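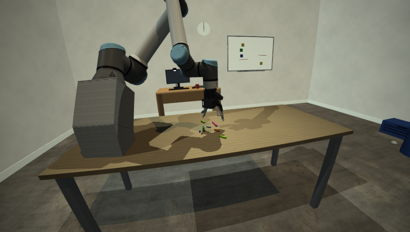
Auf Ghizlane Hamdys Forschungsthema bin ich über einen Umweg gestoßen, nämlich über einen Vortrag zu Verpackungsmaschinen, bei dem in der Fragerunde jemand wissen wollte, warum Roboter eigentlich so schlecht darin sind, dünne Stäbchen vom Tisch aufzuheben. Drei Minuten lang redeten alle durcheinander, und dann meldete sich aus der letzten Reihe eine Frau und sagte: „Weil sie nie gelernt haben, es bleiben zu lassen.“ Das fand ich so gut, dass ich sie hinterher am Kaffeetisch abgefangen habe. Ein paar Wochen später saßen wir bei Kulluteo vor ihrem Rechner, ich mit Notizblock, sie mit einer Tüte Salzmandeln, und sie zeigte mir ihren simulierten Raum. Ich hatte ehrlich gesagt etwas Steriles erwartet, Gitterlinien und graue Klötze. Stattdessen gibt es hinter dem Robotertisch einen Schreibtisch mit Monitor und roter Tasse, an der Wand eine Uhr und ein Whiteboard mit bunten Quadraten drauf. „Die Tasse mag ich am liebsten“, sagte sie. „Die hat mit der Aufgabe überhaupt nichts zu tun, und genau das soll das Modell begreifen.“

Die Aufgabe klingt erst mal banal: kleine bunte Teile, dicht beieinander, und der Arm soll eins davon nehmen, ohne die anderen durch die Gegend zu schieben. Wer schon mal Mikado gespielt hat (ich verliere immer, auch gegen Kinder), ahnt, wo es hakt. Die Finger des Greifers brauchen links und rechts vom Teil Platz. Liegt da schon ein anderes, wird geschubst, und dann stimmt das Bild nicht mehr, das die Steuerung sich vom Tisch gemacht hat.

„Die meisten Verfahren schauen einmal hin, planen einen Griff und ziehen ihn durch“, erklärte Hamdy. „Unseres plant auch, aber kurz bevor die Finger zugehen, wird noch mal gefragt: Glaubst du immer noch daran? Wenn der Wert zu niedrig ist, geht der Arm wieder hoch und sucht sich etwas anderes.“ Sie nennt das den zweiten Blick. In der Gruppe heißt das Modul Trnka, nach einem Hund, den ich leider nicht kennengelernt habe.

Ich wollte natürlich wissen, wie man einem Programm beibringt, an sich zu zweifeln. Man muss ja erst mal wissen, welcher Griff schiefgegangen wäre! Da hilft die Simulation. „Ich kann denselben Moment einfrieren und zweimal weiterlaufen lassen“, sagte sie. „Einmal mit Abbruch und einmal mit Zugreifen, und jedes Mal liegt alles exakt gleich da. Am echten Tisch geht das nicht, da ist der Moment vorbei.“ Aus diesen Paaren lernt das Modul, an welchen Stellen sich das Umkehren gelohnt hätte.

Itsuki Kudo kam irgendwann mit seinem Stuhl herübergerollt. Er kümmert sich um alles, was in der virtuellen Welt physikalisch passiert, also Reibung, Kontakt, das Verhalten der Gelenke, und er hat eine sehr trockene Art, über seine Arbeit zu sprechen. „Dünne Teile sind in der Simulation eine Katastrophe“, sagte er. „Am Anfang sind sie uns durch die Tischplatte gefallen. Danach sind sie gehüpft. Es hat bis Juni gedauert, bis sie einfach nur liegen geblieben sind.“ Er musste dafür die Zeitschritte verkleinern und die Kontaktberechnung an den Fingerspitzen umbauen, was die Läufe langsamer macht, und darüber gab es wohl Diskussionen. Hamdy verdrehte an der Stelle die Augen, lachte aber dabei.
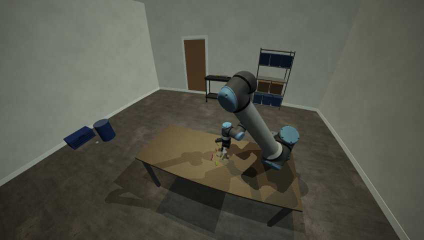
Gestritten wurde auch über die Schatten. Kudo hätte sie am liebsten weggelassen, zumindest für die ersten Trainingsrunden, weil sie Rechenzeit kosten. Hamdy wollte sie unbedingt drin haben. „Der Arm wirft seinen eigenen Schatten auf das, was er greifen soll. Wenn ich das Modell ohne trainiere, hält es später jede dunkle Stelle für ein Teil oder übersieht eins, das darin liegt.“ Sie hat sich durchgesetzt. Ich fragte, ob man das nicht einfach durch Zufall lösen könne, also Licht und Farben ständig durchwürfeln, wie ich es aus anderen Gruppen kannte. Machen sie auch, sagte sie, nur eben zusätzlich. Gewürfelt werden Lichtrichtung, Wandtöne und die Maserung vom Tisch, und die Kameras stehen mal auf der einen, mal auf der anderen Seite.

Jetzt aber zu den Ergebnissen, wegen derer ich eigentlich da war. Für die Auswertung haben sie 502 simulierte Durchläufe mit vorher nicht gesehenen Anordnungen genommen und verglichen, wie oft ein Nachbarteil verschoben wurde. Ohne den zweiten Blick passierte das in 17 Prozent der Durchläufe, mit ihm in 7. Ich habe das zuerst falsch verstanden und gedacht, der Roboter greife jetzt auch öfter erfolgreich zu. So einfach ist es leider nicht. „Die Erfolgsquote pro Versuch wird kaum besser“, stellte Hamdy klar. „Er macht weniger kaputt, und deshalb hat er beim nächsten Versuch noch eine Chance.“ Dafür dauert alles länger, im Mittel kommen 2 Sekunden pro Griff dazu.

Ob das viel ist, kommt darauf an, wen man fragt. Rostislav Kuruc von Flotora, mit dem ich danach telefoniert habe, baut Sortieranlagen und war skeptisch. „Bei mir am Band sind zwei Sekunden eine Ewigkeit“, meinte er. Interessant fand er die Sache trotzdem, allerdings für eine andere Ecke seines Betriebs, nämlich die Nacharbeit, wo empfindliche Teile einzeln aus Schalen geholt werden und wo es niemanden stört, wenn der Arm mal zögert. Als ich Hamdy davon erzählte, hat sie sofort nach seiner Nummer gefragt.

Bleibt die große Frage, ob das alles außerhalb des Rechners funktioniert. Da wurde sie vorsichtiger, und das hat mir gefallen. Auf echter Hardware gebe es erste Versuche, aber noch keine Zahlen, die sie jemandem zeigen wolle. Vor allem der Schwellenwert macht Ärger, also die Grenze, ab der abgebrochen wird. Stellt man ihn zu streng ein, fährt der Arm hoch und runter und nimmt gar nichts mehr. „Er wird dann wie ich vor dem Kühlregal“, sagte sie. Kudo vermutet, dass seine Reibungswerte zu gutmütig sind und die echten Fingerspitzen öfter rutschen, als das Modell es gewohnt ist. Er möchte die Werte deshalb während des Trainings viel stärker schwanken lassen. Hamdy würde lieber den Schwellenwert selbst mitlernen lassen, abhängig davon, wie eng die Teile liegen.

Beides gleichzeitig wollen sie nicht ändern, sonst wissen sie hinterher nicht, was geholfen hat. Als ich ging, war noch offen, wer anfangen darf. Die Salzmandeln waren alle, und Kudo hatte schon wieder einen Lauf gestartet, mit seinen Reibungswerten.

Startseite Gespräche Werkstatt Archiv Über mich Kontakt

Zuletzt aktualisiert: Juni

Diese Website verwendet Cookies. Mit der weiteren Nutzung stimmst du dem zu. Einstellungen Akzeptieren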